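Water Use in Shared Laundry Rooms
Term project report, Household Resources course, Kolcombe

Background

Our group wanted to know how much water goes into washing loads that are not full. The residence at Kolcombe has one laundry room for 60 students, with 4 washing machines. The machines are all the same model and none of them weighs the load before filling, so a half load gets the same amount of water as a full one.

Method

We put a paper log sheet on each machine in November. Anyone starting a wash was asked to mark the program, the type of items, and whether the drum was full, half full, or less. We left the sheets up until the end of the month and entered them into a spreadsheet. Sheets with no program marked were left out.

In total we had 293 usable entries. Bedding and towels were logged separately from clothes, as they take up more room in the drum and are often washed alone. 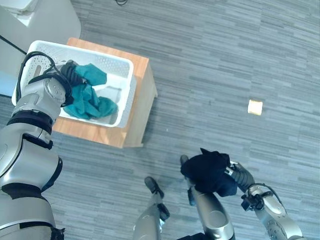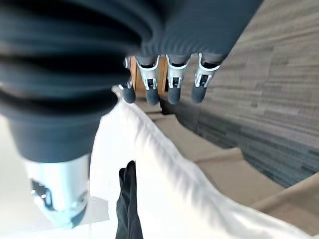
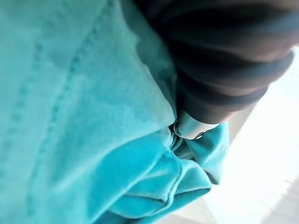
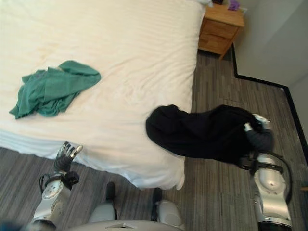 Results

Full loads were less common than we expected. Most half loads were logged in the evening, when the room is busiest and people take whichever machine is free. Bedding was usually washed on the long hot program, even though the shorter one is recommended on the notice by the door.

The weak point is that "half full" was judged by eye. Two of us checked the same drum several times and did not always agree. The log also depends on people remembering to fill it in, and 2 of the sheets got damp and had to be copied out again.

Suggestions

A mark on the inside of the drum door would help people judge the load. We also suggest a shelf where students on the same floor can combine small loads of towels.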